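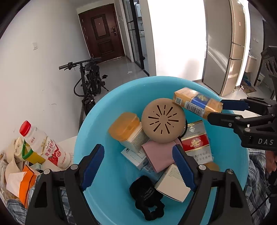
Benedek Juhász replied:
I'd skip the storage unit at Kirnurgate. We had one for three years and I paid more in rent than everything in it was worth. If you haven't opened a box since the last move, you already know what's in it.

fatenov_flat wrote:
Easy to say. I'm going from a two-bedroom to a studio in June and half of what's left belonged to my mother. I can't decide on those things in a weekend. A unit buys me time.

How much were you paying, if you don't mind?

Benedek Juhász replied:
It started low and went up twice. By the time I closed it I had spent a little over 3000 total. I sold a bookcase and a bike out of it and the rest went to the thrift store or the dump.

I'm sorry about your mother. I'd treat her things as a separate job from the move. Two different piles, two different sets of rules.

Aparecida Queiroz wrote:
I disagree with Benedek on the unit. We used the Alurthorpe one for 5 months after my father died and it was worth every cent. The trick is to set the end date before you sign. I put it on the calendar and told my sister, and she held me to it.

What I'd worry about more is the small stuff. Furniture is easy. You measure the wall and it fits or it doesn't. It's the junk drawer things that come with you to every new place. One plastic tub of odds and ends took me longer than the whole living room.

quietstairs wrote:
Same experience. My method for small stuff is 20 minutes at a time with a timer, and I stop when it rings even if I'm in the middle. After an hour of it I start keeping everything.

Benedek Juhász replied:
I do the opposite. One long day, no breaks except lunch. If I stop, the tub goes back in the closet and stays there until the next move.

quietstairs wrote:
Whatever gets it done. I have a kid and a job with odd hours, so I don't get long days.

m_orla wrote:
Question for the people who have done this. What do you do with chargers and cables? I have a shoebox of them and I don't know what half of them go to.

Aparecida Queiroz wrote:
Go through your devices first and pull the cable for each one. Label it with masking tape. Keep one spare of the type your phone uses. The rest goes to electronics recycling. Our library takes them at the front desk, and the county site should list other places.

Don't put old batteries in the same bag. They wouldn't take mine that way and I had to sort it in the parking lot.

fatenov_flat wrote:
Thanks, that helps. Back to storage for a second. Has anyone used Bíró for the move itself? They quoted me for two men and a van, and they say they can hold 10 boxes for a month at their warehouse. That might be enough for my mother's things without getting a unit.

m_orla wrote:
I used Bíró last year. They were on time and nothing broke. I didn't use the warehouse. Ask if you can get in to see your boxes, and get the answer in writing. Some movers charge you to pull one down.

Benedek Juhász replied:
A month with a hard stop is better than a unit, I'll give you that. I'd still go through the papers before they leave the apartment. I found a car title in a box I was about to pay to store.

fatenov_flat wrote:
Called them this afternoon. Access is by appointment and the first visit is free. I'm going to do that. Starting on the kitchen tonight, and the papers after that.

Aparecida Queiroz wrote:
Good plan. Leave one pan and the can opener out until the last day.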